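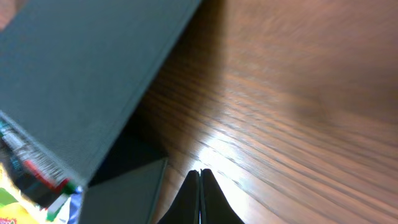 Search site Enter keyword

Senda Opens Robot Packing Workshop to Visitors

3 min read

September 2, 2025 – Senda welcomed 51 visitors to its Grernura workshop for an open day on two-armed packing. Guests from local schools, food suppliers and repair shops watched the Jukel bench at work on one task: snacks and a hinged gift box.

"People in this trade talk a great deal about speed," said Farzad Tehrani, head of demonstrations at Senda. "We wanted our neighbors to see the handling itself – how a gripper meets a shiny wrapper, and how little room a full box leaves."

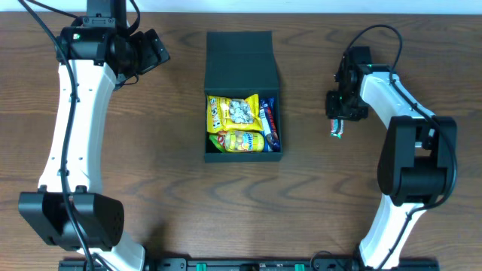 At the bench

The Jukel bench carries two white arms on a shared black rail, each ending in a black gripper. Sweets and chocolate bars were chosen for the demonstration as they differ in size, stiffness and surface. Sessions lasted 12 minutes and were followed by questions from the floor.

Staff also spoke about the view from the wrist, where a small camera looks out past the fingers toward the box and the tabletop. 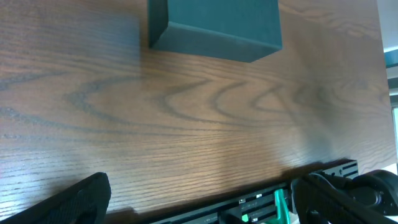

Support for training

Wragg, the equipment supplier that co-hosted the event, announced that it will fund 70 training places at the workshop. The first course begins in November and is open to adults with no background in robotics.

"Most of our applicants have worked with their hands for years," Tehrani said. "They notice things about packing
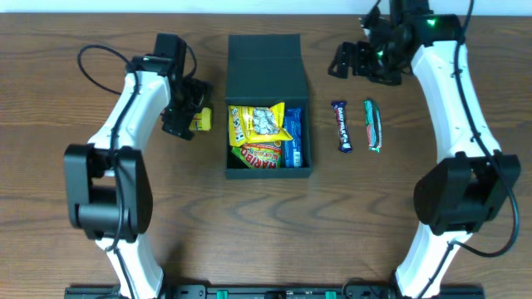 that our engineers have to be taught, and we would like more of them in the building."

Senda plans to hold a second open day after the first course has finished. Schools and businesses may ask for a place through the Grernura front desk.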